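I finished the second Tiongson book on Wednesday night, and then I sat up another hour being annoyed with it, so I may as well put the annoyance to some use.

For anyone who hasn't been following along, I have been reading the Tiongson series by Orathai Luangrath since the fall. They are romantic suspense, set in a made-up river town called Tiongson, and each one follows a different couple while a longer mystery runs underneath. The first came out in 2004. I missed it completely then. I found a used copy at the library sale with somebody's grocery list still in it, read it in two days, and ordered the rest.

The first book is very good. A county nurse named Adele comes back to Tiongson to close up her aunt's house and finds that her aunt had been paying a man every month for years. The man is dead. His son runs the boatyard. You can guess where the son fits in, and you would be right, but Luangrath takes her time getting there and the payments turn out to matter in a way I did not see coming. I lent it to my sister and she kept it. 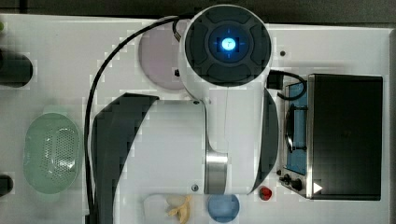

The second book is called Grilley, after the family in it, and it is 608 pages long. The first was under 400. I don't mind a long book. I do mind a long book where the extra length is mostly two people failing to have one conversation.

The setup is fine. Nora Grilley has inherited half of a feed business. The other half belongs to Sam Premell, who was engaged to her years ago and left town the week of the wedding. Somebody has been setting fires on the Grilley property, small ones at first, and the sheriff thinks Nora is doing it for the insurance. Sam comes home, moves into the room over the store, and says he will stay until it's settled.

He knows why he left. The reader knows by chapter four. Nora does not find out until page 400, and in between there must be a dozen times when he starts to tell her and the phone rings, or a truck pulls up, or she says "Don't" and walks out. The first few times I accepted it. After that I started to think less of both of them, and I don't believe that was the plan.

What bothers me is that the secret is not even bad. I won't give it away, but if a man told me that across a kitchen table I would say "You should have called," and then I'd make supper. It isn't strong enough to hold two adults apart for that long, especially with someone burning down their outbuildings.

I wrote to Kulap Rojanasak about this, because she was the one who told me to keep going with the series. She has read them all twice. Her view is that Nora doesn't want to know, and that all those interruptions are really Nora's doing. I went back and checked a few of them with that in mind. The truck is not Nora's doing. The phone is not Nora's doing. But there is a scene in the church basement where Sam gets as far as "The night before," and Nora starts stacking chairs so loudly that he gives up, and I'll admit Kulap has a point about that one.
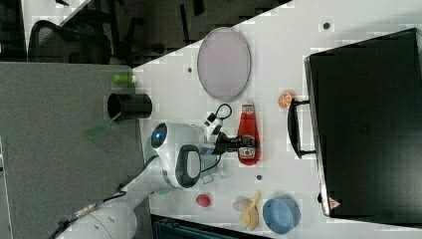 Now the suspense side, which I liked better. Luangrath is good at fires. She doesn't make them big. The one that scared me most was a feed sack smoldering behind a door, with Nora on the other side of it doing the books and thinking she smelled toast. I read that part standing up. She is also good at making you suspect everybody in turn without cheating. I had settled on the deputy, then the cousin from Flenel, then the deputy again -- and when the answer came I turned back and found it had been sitting there in the second chapter.

I do have one complaint about the ending. The person responsible explains everything in a speech that runs four pages, while holding a lit flare. I timed myself reading it out loud. A flare would have been getting low.

The heat level, since a couple of you always ask, is about the same as the first book. There is one full scene and it comes late, and there is a door closed on the second one. The language is mild. There is a dog and the dog is fine.

The food is a strange weak spot. In the first book people ate properly and you could tell who was rich and who was tired from what was on the stove. In this one everybody eats pie. Nora brings pie to the sheriff, Sam is handed pie by three different widows, and the feed store seems to have pie on the counter at all hours. There is one supper scene I did like, where Nora sets the table for Sam, loses her nerve, and clears everything off again except his plate. He comes in and finds it there with nothing on it, a big round empty plate like the pale one in the photo just below this paragraph, and he sits down in front of it and waits. No talking at all. It was the best page in the book, and it made me wish she had trusted silence more and interruptions less.
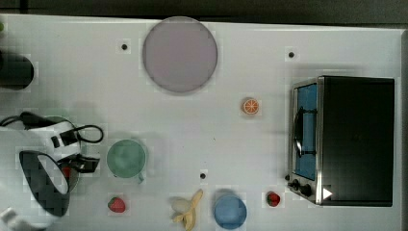

Adele from the first book turns up again, and I want to say something about how that's handled, because many series get it wrong. She is in four scenes. She isn't there to be happy at people or to show off a baby. She treats a burn on Sam's hand, asks Nora two sensible questions, and goes home. I believed she had a life going on elsewhere. There is also a supper at her house, and from the mess of it you can tell who has been living there: the fruit bowl pushed aside, school papers on the chair, a peeled banana left right on the bare white tabletop the way the one in the picture is, with the child who peeled it long gone. Luangrath can do a whole household in one line when she wants to. I would have traded fifty pages of Sam clearing his throat for more of that.

So would I recommend it? If you loved the first one, yes, but get it from the library. If you haven't read the first one, start there, and don't let anybody tell you they can be read out of order. The monthly payments come up again near the end of Grilley and they won't mean a thing to you otherwise.

The third book is about the cousin from Flenel. Kulap says it's the shortest of the lot and that the couple are already married when it opens, which sounds restful. My copy is supposed to come in December. Until then I have 10 library books on the hall table, two of them overdue, and one that I think I have already read under a different cover.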